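Week 2 notes: the helper at the next bench

Okay, picking up where we left off before the break. I promised you the Bollano kitchen story, so grab your coffee and I'll try to keep it in order (no guarantees, you know me).

Bollano does catered lunches, and for years the end of the line was people sorting serving utensils, wiping down counters and setting out the next run. Then management brought in an arm from Tarigan for the handling work. I spent most of August hanging around with the crew and asking nosy questions, and what struck me was how little of the talk was about the arm being clever. It was all about who stands where! Who gets to put the radio on, who has to stay back when the thing is moving, who gets called over when it stops.

Fermín Olivares had run that bench longer than anyone, and he told me his job had turned inside out. He used to know the work through his hands. Now he spends a good part of the shift watching, and he finds watching more tiring. Write that down, because it comes up again when we get to the Bainbridge reading on the "ironies of automation" – the leftover tasks are often the dull ones and the scary ones, with not much in between.

The other big change was rehearsal. New handling jobs get tried in simulation first, and the crew are invited to sit in and heckle. Have a look at the close-up of the gripper before you read on, and think about what you'd want to ask if this was about to turn up at your own counter.

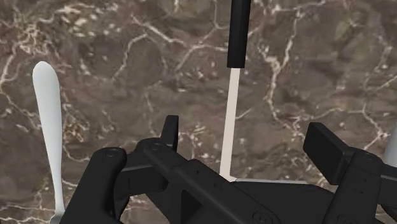 *Fig. 2. Simulated gripper over a brown marble surface, with a slender white utensil handle off to the left, outside the fingers.*

My favourite thing about those sessions (and I've sat through a lot of dreary ones elsewhere) is that the kitchen people ask better questions than we do. What if the handle's greasy? What if somebody's left a cloth there? Fermín wanted to know who was allowed to say "stop, that's wrong", and whether saying it would count against the shift's numbers. It took 2 meetings to get him a straight answer, which was no, it wouldn't.

Pay was messier. Watching the arm was written up as "light duties", so the rate stayed put even though the responsibility had grown. I'd call that a labelling problem with real money attached, and we'll argue about it in the tutorial.

For next class:

- Read the Bollano interview pack, at least the first 20 pages.
- Pick a task from a job you've had and list what would be left for a person once the handling was automated.
- Bring 2 questions you'd ask at a rehearsal session, in everyday language please!

If you worked somewhere with a system like this, come and see me. I'd love to swap Bollano for your workplace in the group exercise.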